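Séance 4 – La tare, l'incertitude et les petites pesées

Bon, je reprends là où on s'était arrêtés, avec l'histoire de la masse nette. Beaucoup d'entre vous m'ont rendu des comptes rendus Clallero très propres, mais avec un résultat brut présenté comme un résultat net, et ça, au partiel, ça coûte cher !

1. Brut, net, tare

La masse brute, c'est contenant plus contenu. La tare, c'est le contenant seul. On soustrait et on a la masse nette. Quand vous appuyez sur la touche tare, la balance fait la soustraction pour vous, mais elle ne garde aucune trace du chiffre : notez-le avant (je radote, je sais).

Exemple traité au tableau : brut 416 g, tare 20 g, donc net 396 g. Si j'oublie la tare, je me trompe de 5 %. Refaites le calcul chez vous, en divisant bien par la masse nette.

2. L'incertitude

Une balance qui affiche au gramme ne sait rien dire du demi-gramme. Sur 300 g, on s'en moque un peu. Sur 20 g, ça commence à se voir – et en dessous, je vous demande de changer d'instrument. Pensez aussi que le net vient de deux lectures, donc de deux incertitudes. On les combine en quadrature, formule de la séance 2.

3. Choisir son contenant

Un contenant léger, stable, qui ne déborde pas du plateau. J'insiste sur la stabilité : un récipient haut et étroit bascule vite quand on verse d'un seul côté.
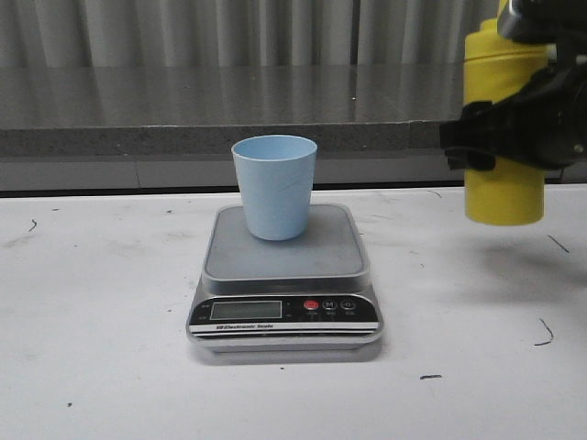

Un gobelet sur la balance, puis une bouteille en plastique jaune.
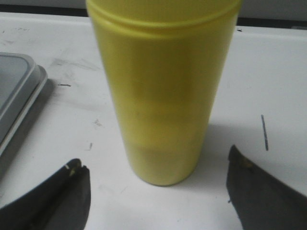 4. Pour la prochaine fois

Exercices Stura et Harju, en entier. Pour Jarketti, arrêtez-vous à la question sur la masse volumique, on fera la suite ensemble. Et apportez votre calculatrice, pas le téléphone !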